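3. Method

We wanted to know how much water and time a household spends on shirts that are washed before they need it. Our group kept laundry logs for 15 households in Flanholm from the start of the term until November. Each household wrote down what went into the machine, how many times it had been worn, and whether anyone could see or smell a reason to wash it. We left out bedding and towels because the first week's sheets were filled in too differently to compare.

Cotton shirts turned out to be the most useful item to follow. They are worn for one day, put over a chair or on the bed, and then either hung up again or washed, and the choice is mostly habit.

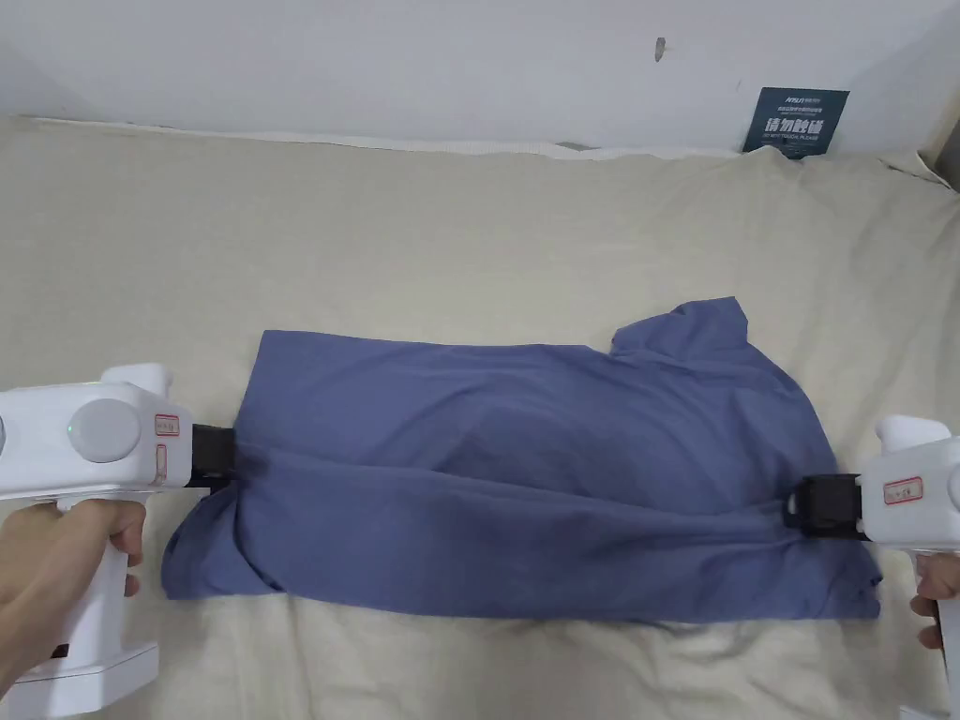

Figure 2. Blue-violet cotton shirt on a bedsheet.

4. Results

The logs gave us 216 shirt entries we could use. In the homes with a fixed wash day, shirts were worn more often between washes. In the homes that ran the machine whenever the basket was full, clean-looking shirts were added to fill the load – several people wrote this in the notes column without being asked.

We worked out water use from the meter readings the households gave us. The total for all logged loads was 2394 liters. We could not separate the shirts from the rest of each load, so this number should not be read as the cost of shirts alone.

Room layout came up too. People who had a hook or a rail in the bedroom re-wore more. Where the bed was the only free surface, the shirt had to be moved by night, and it often went to the wash.

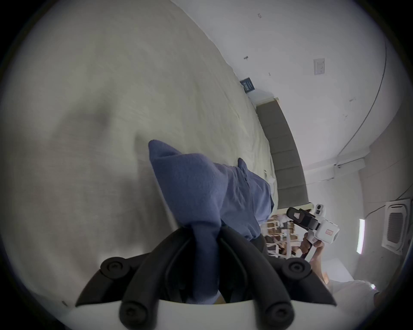

Kavinda Mridha wrote in the margin of our draft that 4 of the households share one machine in the Otetstead building, so their wash days depend on each other and should be treated as a single case. We reran the comparison that way. The difference between fixed and open wash days got smaller but stayed in the same direction.

5. Problems

Two logs had missing weeks, and we used only the complete ones from those homes.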